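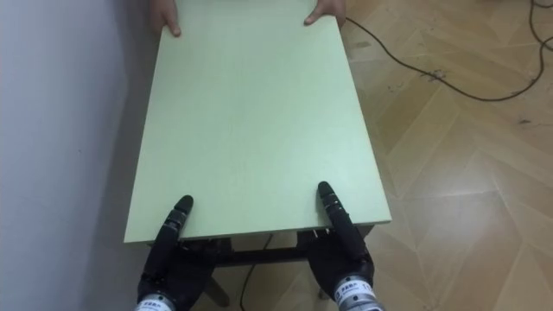
Itsuki Sekiguchi had figured the old Rillside roller rink would be a parking lot by now, and so had plenty of other people in town. Instead the doors open again on 07/07/2022, with the organ back in its booth and skates for rent at 2 dollars a pair.

The rink went up in 1955 on the lot behind the Cendach shoe factory, and for decades it was where Rillside had its birthday parties, first dates and sprained wrists. It closed after a burst pipe ruined a good part of the maple floor. The building sat dark long enough that there are kids in middle school here who have never once been inside. That changes now, and what a comeback it is!

The floor is the big news. Rikholm, the flooring outfit on Badawi Street, saved as many of the old boards as it could and milled new maple to match where the water had got in. The crew started in February at the snack bar end and worked toward the organ booth, sanding as they went. Stand by the rail and you can just pick out the seam between old wood and new (look for the darker grain near the second exit). On skates you can't feel it at all, at least not at the speed this reporter goes.

Then there's the paint. The walls are going back to the pale green that shows up in everybody's family albums, after a long spell of brown paneling that very few people seem to miss. The penalty box has been kept, dents and all. The mirror ball has been cleaned and rewired, and it throws light clear to the coat racks.

Opening night starts with a free skate for anyone 76 or older, a nod to the folks who learned to skate here when the place was new. After that it's all ages until closing, with live organ for the first hour and records after. The first 100 people through the door get a paper fan printed with the old rink logo, the one with the winged boot. Wear socks you don't mind losing the heels of.

Regular hours run through the summer, with beginner lessons in the mornings and a couples skate after supper. The snack bar will sell popcorn, hot dogs and the lime slush, made from the original recipe card, which had been taped inside a cabinet door the whole time. Pizza comes later, once the new oven passes inspection.

Parking is behind the factory, and the side gate on Badawi Street will be open for anybody on foot. Bring your own skates if you've still got them. Wheels will be checked at the front desk before you go out on the new floor.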